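Projet Teneo, lot simulation
Rapport d'avancement à l'attention de Kayode Ajayi, Zendari
24 avril 2019

Le jalon de mai ne sera pas tenu dans sa forme actuelle. Brura annonce une cellule virtuelle « stable » après 2000 cycles. J'ai relu les journaux et je ne partage pas cet avis : 208 cycles se terminent par un contact entre la pince et l'étau que le superviseur n'a pas signalé. Le bras poursuit sa descente, l'arrêt de sécurité ne se déclenche pas et le cycle est compté comme réussi.

Brura y voit un simple défaut d'affichage. L'explication me paraît courte. Deux causes restent ouvertes : un volume de collision mal déclaré pour l'étau, ou un seuil d'effort réglé trop haut pour la prise verticale.

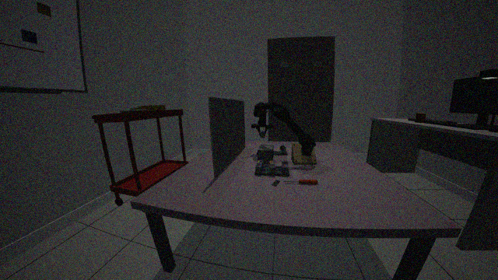
Kwesi Kwofie a rejoué une partie des cycles fautifs avec un seuil abaissé. Les contacts sont mieux détectés, mais les arrêts intempestifs se multiplient et je ne sais pas encore lequel des deux réglages on nous vendra comme le bon.

Je demande donc de suspendre le transfert vers la cellule réelle de Bragança. Le taux de réussite communiqué le mois dernier ne doit plus être cité. Brura doit fournir les paramètres de collision complets, réclamés à deux reprises et toujours pas reçus. La facture du lot reste en attente jusqu'à leur livraison.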